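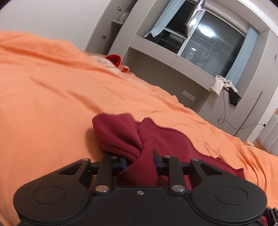
June
By Ayane Ishida

Facundo Toledo sorts his clothes on the bed. He has lived in the same rented room in Horkow for nine years, and once a month he puts every small thing he owns that is made of cloth onto the sheet and decides what stays.

"Socks first," he says. "Socks are the worst part, so I get them out of the way. I don't fold anything until I know whether it has a partner."

Toledo, who repairs knitwear for a small shop called Pridel, started doing this after a move in which he carried 18 bags up four flights of stairs. When he opened them, he says, half of what was inside was worn out.

"I had paid a van to bring me rags. I was pretty annoyed with myself."

His method is simple. Anything he has worn in the past month goes on the left side of the bed. Anything he hasn't worn goes on the right. Knits with fraying edges go in the middle, and he looks at those last.

"A fuzzy edge doesn't mean much. You can pull a loose end and it stops there, or you can pull it and the whole row comes out. So don't pull it. Put a stitch in and then look at it again."

He gives each mend 10 minutes. If it needs longer than that, the piece gets cut up for dusting or goes into a bag of scraps for stuffing cushions. He makes an exception for a sweater his aunt knitted, which he has mended more times than he can remember.

I asked whether a plain sheet would make the sorting easier. He said color matters more than pattern. Dark things show up well on an orange sheet, and orange things get lost.

"I've slept on top of a sock all night. In the morning you make the bed and there it is."

He does the job in the evening with the ceiling light on. Daylight is better for matching blacks and navies, he admits, but he is at work then. He leaves doubtful pairs on the pillow and checks them before breakfast.

The shelves come last. Toledo keeps off-season things in clear bags so he doesn't have to open them to see what they are. He doesn't label anything.

"I tried labels. Then I put the wrong things in the bags, and the labels were still there telling me otherwise."

The whole business takes him under an hour. Then he straightens the sheet and goes to bed.

Comments

vera_k: Do you wash before sorting or after? I do it before and then have to wash the dusty ones again.

Tomasz: Safety pins. Pin the pairs before they go in the wash and you can skip half of this.

Old Mill Road: I'd like to know what stitch he uses on the heels. Mine never hold.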